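From: Ilham Liem
To: Tanum workshop list
Subject: Re: Arm drops things when it comes in low

On the Tanum list, Jailson Trindade wrote:

> Ilham, I read your build notes from September and I have the same arm on
> the bench at home now, bought used. Mine picks up blocks fine when it
> comes straight down. When it comes in low from the side it either shoves
> the thing away or closes on air. I have tried slowing it down. I have
> tried more grip force, which only made the shoving worse.
>
> Two questions. How far open do you have the fingers on approach? And are
> you correcting for the arm sagging when it's stretched out, or did you
> find something mechanical?
>
> Also, what do you practice on? I only have the blocks that Herman cut for
> the open evening and I am starting to think they are too easy.
>
> Jailson

Hi Jailson,

Taking your second question first, it was mechanical in my case. The base plate I started with was too thin and it flexed when the arm reached out past the middle of the table. I measured the tip with a ruler taped to a box and it was dropping enough to matter for anything flat. I spent two weekends trying to fix that in software with a table of offsets, and the table was never right because the flex changed with how tight the clamps were. Herman Govindasamy gave me a piece of thicker plate from his scrap rack, we drilled it on the shop press, and I threw the offsets out. If yours is on a clamp, push down on the elbow with a finger with the power on and watch the base. If you can see it move, fix that before you touch any code.

On the fingers, I go all the way open until the last part of the move. I used to open only a little wider than the object, thinking it would center better. It doesn't center anything if you are already off to one side. It just hits the object with a fingertip, and I think that's the shoving you describe. Full open costs you space next to neighboring objects, so you have to plan for that, but at least the misses are clean.

The order I run now is:

Go to a point 200 mm back from the object, fingers open.
Turn the wrist to match the long side of the object.
Come in slow for the last 30 mm.
Close at low force, wait, then raise the force.
Lift a little and check the finger gap before going anywhere.

The wait in the fourth step matters more than I expected. Without it the second finger arrives late and the object gets dragged toward the first one. A short pause lets both of them seat. I have mine at 700 milliseconds, which is long, and I have not tried to tune it down.

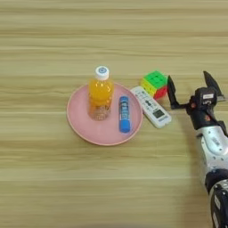
As for what to practice on, I gave up on blocks fairly early. They all have the same width and the same friction, so you end up with settings that only work on blocks. I use things from around the apartment and set them close together on purpose. The Rubik's cube is the easy one, and I put it nearly against the end of the remote control so that there is one side where a fully open finger has no room. The remote lies on a diagonal, so the wrist has to turn before anything else happens, and being flat it will show you right away if your height is off. The glue stick and the small drink bottle go on a plate. A plate with a raised rim is a good test for the low approach, because the path that works on bare table will catch the rim. For those two I gave up on coming in flat and tilt the wrist down instead. The bottle is the one I would leave for last, standing up as it does. I treat it as its own case with its own force setting.

I would not start with all of it out. Do one object alone until it is boring, then add the neighbor. When I did it the other way around I could never tell which problem I was looking at.

A few other things that cost me time:

The cable to the gripper. Mine was tied too short at the forearm and pulled when the wrist turned past a certain point. It looked exactly like a bad wrist motor. Ilham Mandagi spotted it while I was on the phone ordering a replacement. Leave a loop.

Lighting. If you are using a camera to find the objects, the arm's own shadow falls on the table and my first detector was happy to call the edge of it an object. I take the picture before the arm moves in now and don't update it on the way. It's crude but it works for things that stay put.

Finger pads. I tried the Perkow pads and a sheet of plain rubber cut to size. I couldn't find a difference on the remote. The rubber is cheaper. Clean whatever you use, since dust from the saw gets on everything in the shop and the grip goes away.

Power supply. If yours came with the small brick, check the voltage while the arm is lifting. Mine sagged and the gripper was the first thing to go weak. I replaced it with a used Bagheri bench supply and have had no trouble from that side.

My settings file is 245 lines, most of it comments, and I can send it to you directly. Don't load it as is. The joint limits are for my table and there is a shelf on my left that yours probably doesn't have. Hidayah Sembiring has a cleaned up version that she uses with her Drastum controller, and hers may be the better starting point if she is willing to share it. Hidayah, are you reading this?

I can bring the arm to the shop next month if someone has a car. The plate weighs more than the arm does now and I'm not taking it on the bus.

Let me know what the base does when you push on it.

Ilham L.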